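# Clearing and resetting a wooden table

A table that gets used for everything ends up holding everything. This is the routine I use on ours, and it takes less time than boiling the kettle twice. You need a plastic bin with handles, two soft cloths, a little dish soap and whatever oil or wax your table already has on it.

## 1. Put the bin on the table

Don't carry things off one by one. Set the bin at the end nearest you and put in anything that doesn't live on the table: balls, pens, mail, hair ties. Leave the sorting for later. If you stop to decide where each piece belongs, you'll still be standing there at supper.

A white bin is handy for this as small coloured things show up against the bottom. Ours has cut-out handles, so keep small round items below the level of the holes or they'll roll out when you lift it.

## 2. Deal with the food and the plants

Fruit can stay out if you're going to eat it soon. Check the underside of each piece first. A soft spot on an apple will leave a ring on bare wood, and the ring is harder to get out than you'd think.

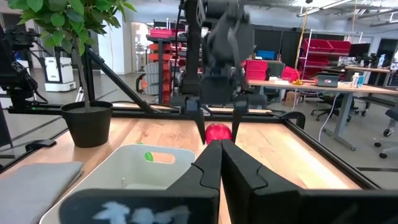 Potted plants go to a back corner, out of reach of elbows. Lift the pot — don't drag it — and wipe the base before you set it down again. Grit under a pot scratches a light finish badly. If the pot has drain holes, give it a saucer.

## 3. Wipe with the grain

Wring the first cloth out until it no longer drips. Add a drop of soap, wipe in the direction of the grain, then go over it again with plain water. Follow with the dry cloth right away. Larysa Stasiv, who refinished our table in September, told me most of the grey marks she sees come from water left to dry by itself.

Sticky patches need a warm, damp cloth laid on top for 4 minutes. Don't scrape.

## 4. Fold the cloth and empty the bin

Once the cloth is dry, fold it flat and keep it at the side of the table where you'll reach for it. Then take the bin around the house and empty it. Anything left over after one trip goes on the stairs for its owner.

Oil the top when water stops beading on it. For ours that's every 56 days or so in winter, with the furnace running, and less often in summer.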